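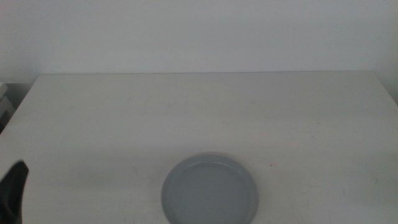

The kitchen at Skomton is being refitted in stages, and this entry records the position at the end of July. The white table has been retained. The shallow grey dishes from Korholm were selected over the Bakker range on grounds of colour, and two have been ordered for each place.

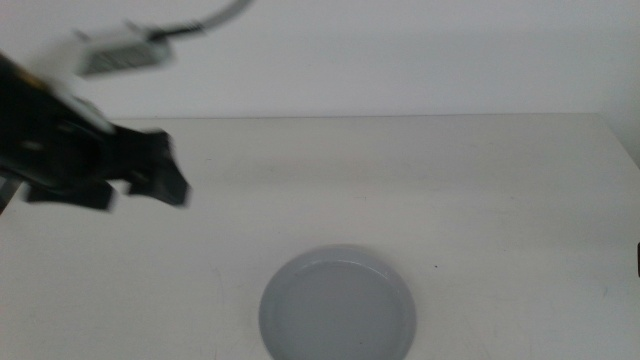
Wall shelving remains under consideration. Lina Farah has recommended plain white walls throughout, and her advice has been accepted. Expenditure on tableware to date stands at roughly 801 kroner.

Filed under: Home & Table

This site uses cookies. Accept | Manage preferences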